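**Voyle** is a two-armed robot built in a shared workshop in Plavport by Milagros Miranda and Aled Jarman. Work began in September with a budget of 2000 pounds, and the first notes are dated 01/10/2018.

## Design

Each arm ends in a black two-fingered gripper. The control program, Ramanik, was written by Jarman.

## Water tray task

Small toys are put in a blue tub of water - a net is used for lifting them out. 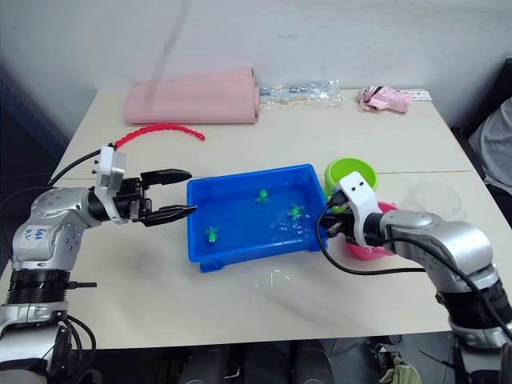
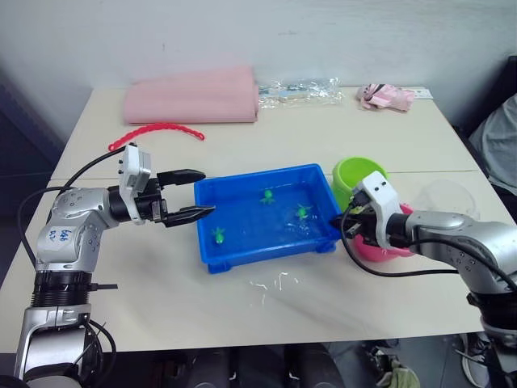
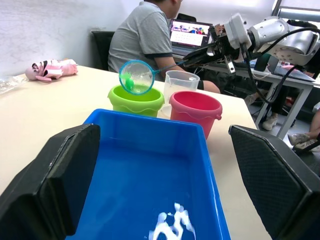
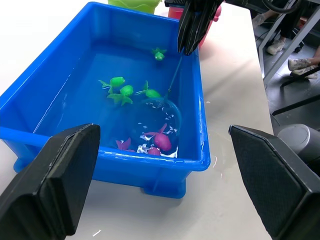

Miranda keeps the run log, which stood at 2847 entries when the arms were last rewired. A smaller version, Deltico, was planned with a budget of 700 pounds but has not been started.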